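Search this site Enter keywords Go

Kadommont Water Utility Replaces Hillside Main, Begins Meter Upgrade

August 1, 2024

The Kadommont Water Utility has completed replacement of the Jevdale main, the pipe that carries drinking water from the Zarei treatment plant to homes and businesses on the north side of town. The new line entered full service this week, and the temporary surface pipes along Jevdale Road are being removed.

The work covered 2,622 yards of cast iron pipe, much of it original to the neighborhood. Sections near the Zarei plant had leaked repeatedly during the past several winters, and residents at the top of the hill had reported low pressure during morning hours. The replacement pipe is wider and is joined to the storage tank at 2 points, so that one side can be shut off for repairs while the other remains in use.

Tarkon, the contractor for the project, will return later in August to repave the trench and reset the curbs. One lane of Jevdale Road will stay closed on weekdays until paving is finished. Driveway access will be maintained, and trash pickup will follow the regular schedule.

Customers on the new line may notice cloudy water for a short time after service is switched over. The cloudiness is caused by small air bubbles and clears from the bottom of the glass upward. Water that is brown or yellow should be run from an outdoor faucet until clear before it is used for coffee, cooking or laundry. Customers who still see color after that should call the utility's service desk.

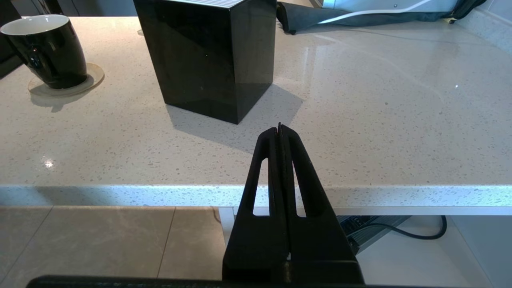
Meter upgrade

With the main in service, the utility will begin replacing water meters at more than 900 addresses in the Jevdale district. The existing meters are read by hand every other month. The new meters send readings by radio, and customers will be billed monthly once their street is complete.

Each visit is expected to take less than an hour, and water will be shut off for part of that time. A notice will be left at the door at least one week ahead. Where the meter is inside the building, an adult must be present. Customers will not be charged for the new meter or its installation.

A one-time fee of $70 will apply where a customer misses two scheduled visits without calling to change the appointment. The fee does not apply to customers who request a new time before noon on the day before the visit.

Rates are not affected by either project. The main was paid for from the utility's capital reserve, and the meters are included in the current operating budget. A map of the streets in each phase is posted at the Kadommont service office on Zarei Street and will be updated as work moves north.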